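About Us – Zirkley Home Robots

Hi, I'm Kaja Rebane, and I run Zirkley together with Chantelle Msimang. We rent out and set up two-armed tidying robots for homes, small hotels and guesthouses. If you landed on this page because you typed "robot that picks stuff up" into a search bar, welcome! You're in the right spot.

How we got going

Chantelle and I met at a company that built conveyor systems for warehouses. She wrote the control software and I was the one on the phone when it stopped working. We had lunch together most days, and most days we ended up talking about living rooms. A warehouse is easy on a robot: flat floor, good light, boxes all the same size. Then you go home and there's a rug, a lamp somebody moved, a cat. We wanted to work on that problem, so in December we quit (on the same afternoon, which didn't go over very well) and rented a unit with terrible heating behind a tile shop.

The first robot was called Herkano and it was awful. It could pick up a tennis ball if you asked nicely and stood back. The second one is the machine we rent today. It's called Wireo, and it's a lot better.

What Wireo does

Wireo rolls from room to room and picks up the light things people leave lying around – bottles, wrappers, paper cups, toys, socks. Trash goes in a wastebasket and everything else goes in whatever spot you've chosen for it. You show it the room once, with one of us along to help, and after that you start it from your phone or from the button on its back.

It won't wash dishes or make a bed. It also won't do stairs, and I get asked about stairs on pretty much every call, so there you go. Anything heavier than a full water bottle it leaves alone.

The 2,000 question

People want to know what it costs, and I don't like pages that hide it. Setup is $2,000. That covers the home visit, the room training and 30 days of us being on call for whatever comes up. After that it's a monthly rental, and the amount depends on how many rooms you have. Write to me and I'll send you the sheet. If you decide in the first 30 days that you can't stand having it around, we come and get it and you pay for the visit only.

Where we test

We have a workshop with a plain test floor, and it's fine for checking motors. For everything else we like furnished rooms, the fussier the better. Shiny tabletops are hard for cameras, patterned carpet is hard for cameras, and clear plastic is the worst of the lot, so naturally we go looking for all of them at once. Chantelle keeps a list of hard rooms and gets a little too excited when she can add one.

Right now the work is mostly on small things on glossy tables, with the basket down on the floor. 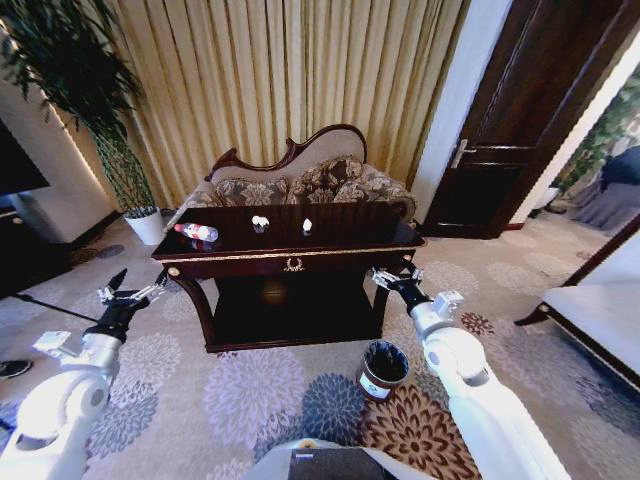 Who's who

Chantelle handles the software and anything with a gripper on it. I do the home visits, the phone and the invoices. Žukauskas is the machine shop that makes our brackets and wrist parts, and they've put up with more than 16 versions of the same bracket from us, bless them.

Come and see it

We do demos on Saturday mornings at the workshop. Bring something from your own house that you'd like to see it try – people bring slippers, remote controls, one time a rubber lobster. Kids are welcome, and there's coffee. Send me a note through the contact form first so I know how many chairs to put out, and tell me if you'd like us to visit you at home instead.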